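Gritby Home Notes
Small Toys, One Bin: Frequently Asked Questions

These are the questions we get most often about clearing small toys off a bed or sofa and into a single open bin. They cover bedrooms and family rooms where toys share space with blankets, cushions and things that aren't toys at all, such as hair clips and cotton swabs.

Where should I start?

Start with the surface you need back first. In most homes that's the bed. Set the bin on the blanket within reach, then work from the pillow end down. Leave the floor for later. 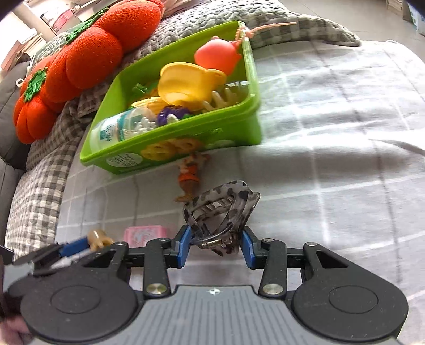 How big should the bin be?

Pick one that a child can carry when it's full. A shoebox size holds a day's worth of small toys. Larger tubs fill up with things that never come out again.

Can I reuse a snack bin?

Yes. Wash it with dish soap, rinse it and let it dry overnight with the lid off. Check the rim for rough spots. You can leave the printed label on, and younger kids often find their own bin by the picture on it. A bright color is easy to spot against a gray bedspread. 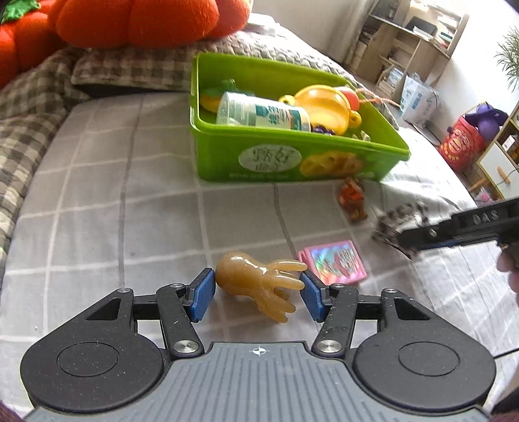

What goes in and what stays out

Do hair clips and cotton swabs belong with the toys?

Not for long. They can ride along in the bin while you clear the bed, but take them out before it goes on the shelf. Hair clips go in a drawer. Swabs go back to the bathroom in their own container.

What about toys with strings?

Wind the string loosely around the toy and put it in last. Strings that hang over the rim catch on other pieces when someone reaches in. Keep anything with a long cord away from babies and toddlers.

How do I keep small figures from getting lost?

Put the bulky pieces in first. A toy pumpkin or a toy pot can go flat on the bottom, with small bottles and jars laid on their sides next to it. 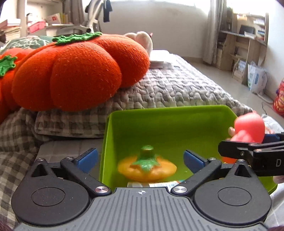
Figures and cards go in after that, on top, where they can be seen. If cards get bent, give them a small box of their own.

Should knitted cushions go in a bin too?

No. Large pumpkin cushions and other knitted pieces keep their shape better in the open. Set them at the back of the bed against a folded blanket. Don't hang them by the leaf or stem, as the stitches stretch.

How often should we do this?

Once a day is enough for most families, before the blanket is straightened for the night.

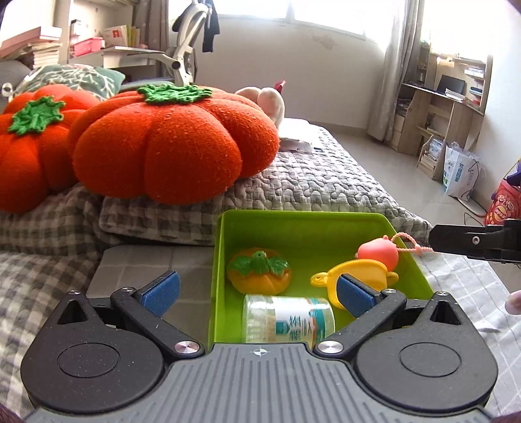
Wenjie Zeng wrote to us that once a day was too much at their house: "We do Wednesdays and Sundays. The pumpkins stay out until after Halloween, and the toy food goes in the bin with whatever else is on the bed."

Twice a week works fine if the bin isn't overflowing by then.

Page last updated October 10, 2025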